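Datasets / Botany / Punico / README

4 min read
2 comments · 29 shares

# Punico: petal vein transcriptions

Punico is a set of 700 plain-text records describing vein patterns on the petals of garden and greenhouse flowers. It was compiled for students of plant anatomy who need consistent wording when they write up specimens. Records cover branching, spacing, color and how far each vein runs toward the petal margin.

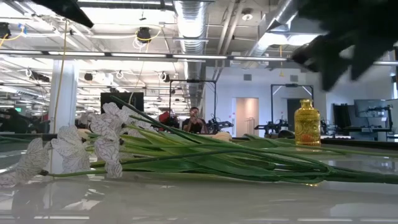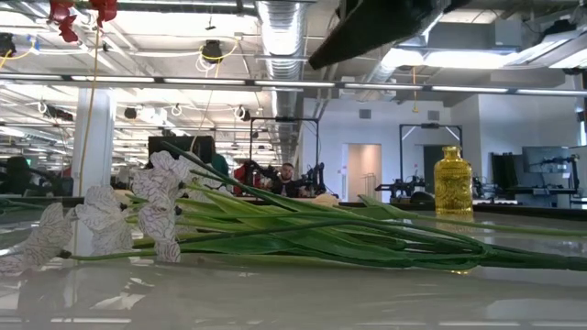
Artificial flowers with white, veined petals, both views.

## Contents

- `records.csv`: one row per petal, UTF-8, comma separated
- `terms.txt`: controlled vocabulary
- `sites.csv`: collection sites (Prenine, Clalance)

## Fields

`petal_id` is a string and is unique across the set. `site` matches a key in `sites.csv`. `branching` takes one of 3 values: open, closed, mixed. `vein_color` is free text and was not normalized after entry. `margin_reach` is a decimal from 0 to 1, measured along the longest vein. Empty cells mean the value was not recorded. Do not read them as zero.

## Collection

Petals were pressed, mounted on card and described under a hand lens by 2 readers working separately. Where the readers disagreed on `branching`, the row carries `flag=1` and the value given by the first reader. There are 29 flagged rows. Most come from Clalance, where the mounts were thicker and the finer veins were hard to follow.

## Known problems

Double-flowered varieties are underrepresented. The Prenine rows use an older spelling of two terms; `terms.txt` lists both. Color words vary by reader, so comparisons of `vein_color` between sites are weak. Petal age was not logged.

## Changes

26/02/2025: merged duplicate site keys, corrected the decimal separator in `margin_reach`.

## Contact

Vocabulary and field definitions: Ludivine Besson. Files and checksums: Vichien Chareonsuk. Send corrections with the `petal_id` in the subject line.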